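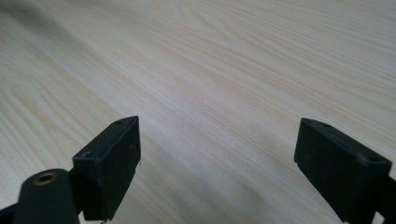 One of the pale wood-grain tabletops at the Clillon hall.

New tables in at Clillon hall, old ones going Saturday

The main room at Clillon hall has its new tables. Pale tops, wood-grain finish, 24 of them, and they were all up and standing by the time the lunch club came in. The old brown ones are stacked along the corridor by the side door and will be sold off on Saturday from 10.

Price is £10 each, cash or card, first come first served. No holding back, no deliveries. Bring someone to help you lift, they are heavier than they look and the side door has a step.

The new tops came from Rallis, the furniture place on the Tristitz road, and the bill was £2521 including taking away the two tables with broken legs. Most of that was raised at the December fair and the rest came out of hall bookings. The choice was between this finish and a plain grey. Samples of both were left by the tea hatch for a fortnight and people wrote their pick on a sheet. Wood grain won easily.

"The grey looked like a dentist's," said Areti Kokkinos, who runs the Thursday sewing group and had been asking for new tables for years. "We do a lot of dark fabric and you couldnt see a pin on the old brown. I dropped one this week and found it straight off."

She did have one grumble. The grain is quite strong in places, big loops and arches, and one of her group tried to chalk a straight line by it and ended up well off. Use a ruler.

A few requests from the hall for anyone booking. Warm soapy water and a soft cloth only. Nothing gritty, no bleach spray. Mats under glue guns and irons, and under the tea urn as well please. Craft knives need a cutting board, there are some in the tall cupboard. Tables fold from the long side and go back on the trolley face to face, and not leaning against the radiator where three of the old ones warped.

Hire charges stay as they are until the spring. Tables can still be borrowed for outside events but only the old type, and the hall is keeping a handful back for that. Deposit is £50, returned when the tables are. The Pranska street party has allready put its name down.

Anyone who left a sewing box, a blue flask or a pair of reading glasses in the main room while the furniture was being moved, they are in the office. Office open mornings, ring the bell if the door is shut.

Saturday sale finishes at noon or when they have all gone. Park at the back, the front is needed for loading.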